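3.2 Container handling and storage habits

Participants in the Povlow household water study were asked to record how vessels were filled, carried and put away over a period of 12 weeks. The sample comprised 840 households, drawn from the register kept by Akgül and Marín. Rigid containers were recorded separately from folding ones, as earlier work (Thoroddsen and Seo) had found that the two are stored in different parts of the home. Translucent cylindrical vessels were entered under a class of their own.

Figure 3. Frosted cylinder held close to the inside of a white appliance.
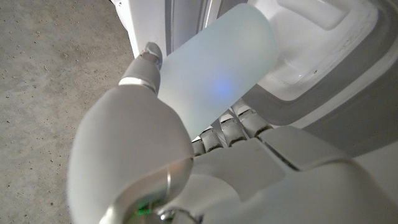
3.3 Folding vessels

Folding vessels were more common in flats than in houses. Respondents tended to keep them near the place of use, most often on a table or beneath a sink, and replaced them less often than the makers advise. Where storage space was limited, a single collapsible bucket commonly served for cleaning, laundry and the watering of plants. 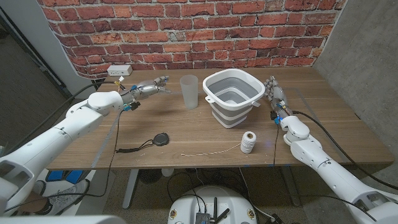 Shared use of this kind has implications for the hygiene guidance issued to tenants. Current leaflets assume one vessel for each task, an assumption that the Povlow returns do not support. Evangelista has proposed that guidance should instead set out the order in which tasks are carried out, with rinsing between them. The revised wording was sent to tenants in January, and their replies are considered in Section 4.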